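6th September – Lusus hand gripper, build log

Carried on from the last entry. Pads are on, both arms are back together, and the tool closes without the click. The click was the left arm after all. One of the holes in the plate had been drilled slightly off, so the joint was pulling sideways as it closed. I opened the hole with a round file, put a thin washer under the screw head and did it up again with a drop of threadlock. The right arm I left alone apart from cleaning the swarf out.

Plates are the 2 mm ones. I had the thicker set cut as well but the weight isn't worth it. On the kitchen scales the whole tool with cable came to 1137 g with the thick plates, and my wrist noticed after ten minutes. I haven't weighed it with the thin ones yet as the scales are at Grandevero, in the drawer under the pillar drill. If anyone is in before me, please don't move them again.

The triangular cut-outs took a bit off without making the arms flexible, at least in the direction that matters. Pushed sideways they do give. I can live with that for cloth. For anything hard they would want a brace across, and there's room for one behind the finger mounts if I move the cable.

Pads: blue, ribbed, from the Akolgo offcuts bag. First lot were glued with contact adhesive and peeled at the corner within an evening. Second lot are glued and also held by a small lip filed into the mount. The ribs run better on nylon than the smooth pads did. Smooth pads gripped well when clean and then picked up fluff and let go of everything. I rinse the ribbed ones under the tap and dry them on a towel, and so far they come back to how they were.

Sensor lead still comes out at the base and trails. I have tried it along the arm, under the arm and in spiral wrap. Spiral wrap was the worst, it stiffened the lead so much that it pushed back on the hand. At present it's loose with a bit of slack and a tie at the bottom end. It catches on things now and then.

Today was soft goods at home. The workshop bench only tells me about things that stay where they are put, and most of what I want Lusus to pick up later, once it's on the arm, is clothing. So a bedroom, not a bench. Velvet is a useful surface for this. Cloth drags on it, and a quilted jacket is mostly air, so the first bit of closing does nothing except squash it, and only after that do the pads meet any resistance.
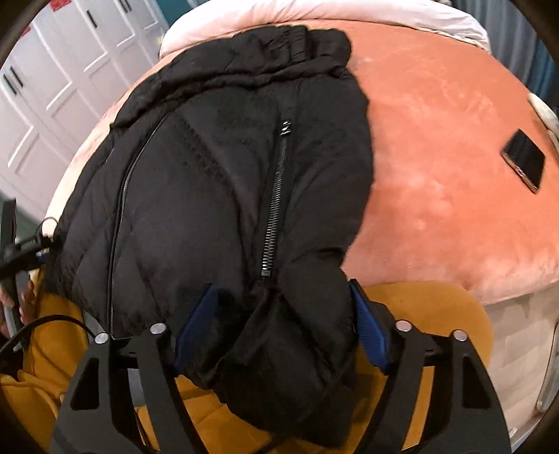
A comment came in on the shared copy of the log that quilted coats are a bad place to set the closing force: the filling shifts, so the reading is never the same from one squeeze to the next, and a folded tea towel would give a steadier starting point. It went on to say the zip should be kept well away from the pads, as metal teeth would chew the ribs.

Fair on both counts. The tea towel I'll do at the bench, with the force gauge. I still want the jacket in the set, as it's the sort of thing that made the earlier version look fine on paper and useless in a bedroom. As for the zip, I had been thinking of it as a stiff strip that would help the bundle hold its shape. If it marks the pads I'll take grips from the side panels only.

Notes on closing, before I forget:

Taking hold from both sides and gathering the cloth into a bundle is much steadier than pinching one layer. One layer slides out as soon as the weight comes on.

The pads want to be level with each other. I had the left one sitting a touch low last week and everything came up twisted.

Slow closing is better on puffy things. On flat cotton it makes no difference that I can feel.

Shiny nylon needs more squeeze than I expected. I have put the soft limit up a little and written the old value on the lid of the parts box.

Logging: the Hovitz board ran the whole time and the file has 1889 rows. I had hoped for more, but the rate drops whenever the laptop decides to save, and the gaps show as flat steps in the position trace. Not a fault in the sensor. I'd like to buffer on the board and send in lumps. The Hovitz example code does something of the sort but it's written for their older board and the pin names don't match. Left it for another evening.

Position reading drifts when the tool has been shut for a while. It's small, and it goes away if I open fully and shut again, so for now every run starts with an open and a close. I suspect play at the pivot. I don't want to tighten the screws much further or the arms start to bind, and I have already rounded one head and had to replace it.

To do:

Weigh with thin plates.
Tea towel run with the force gauge, then the jacket again with the same settings.
Look at the pads under the magnifier lamp for cuts.
Cable: try leaving at the side, short lead, plug halfway.
Cut 2 spare finger mounts while the file jig is still set up.
Ask Akolgo if the blue sheet comes any thinner. The offcuts bag is about half gone.
Write the soft limit into the config file so it isn't only on a box lid.

The arm itself is still at Grandevero with its wrist off, waiting on an adaptor plate. The bolt pattern I drew doesn't match the one on the flange and I have redrawn it from a paper rubbing. Will cut it in card first this time. Until that's done Lusus stays a hand tool, and the jacket goes back in the wardrobe.

Lusus build log | Grandevero shared workshop | Contact the log keeper | Text and drawings free to reuse with credit | Back to top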